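# Tips for recording tidy-up demos at home

I've been collecting household examples for the Trorkutus project long enough to have 1247 of them on my drive, and a good 104 of those are junk I could have avoided. So these are the things I do differently now, mostly for the "basket to shelf" chores – they should carry over to anything two-handed.

**Use a basket with holes.** Mesh or grid sides give the fingers something to curl over, and you can still see a bit of what's inside when you play the episode back. My solid bins from Prilollow were prettier and much worse! The hands kept sliding down the walls, and I kept fixing it mid-episode, so the model learned my fidgeting.

**Start with one item.** A ball is great because it rolls when you tilt too far, and you notice right away. Once you have 20 clean runs, add a second thing.
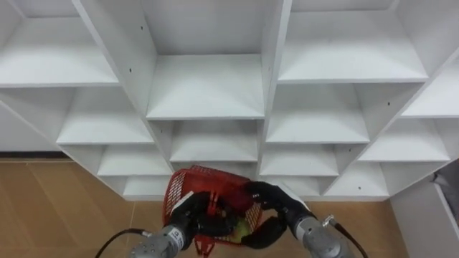 *Page last changed: Apr 6, 2026*

With the red basket I get both hands on it, left and right, with the fingers reaching underneath, before I go anywhere near the shelves. Grabbing just the rim looks fine until you lift. If the grip is bad, stop and throw the episode out. Don't rescue it (I know, it hurts).

**White shelves need extra light.** Open cubbies wash out at noon and go gray by dinner, and if all your runs come from the same hour you'll be sorry. I record some in each. Pull the curtains for a few too.

**Mind the cables.** Before every run I bring both arms all the way up and back down and watch the slack. Velcro ties, never zip ties – you will want to undo them.

**Name the target before you move.** I say "bottom left" or "middle right" out loud and type it in the notes afterward. The Palamarchuk labeling sheet has a column for it. Back in July I skipped that column for a whole batch and had to rewatch every single one, with a cold coffee and a bad attitude.

**Change the start.** Shift the basket a hand's width, turn it, tilt it a little. Same chore, new beginning.

Next I want to redo the Grotport set with towels in the basket.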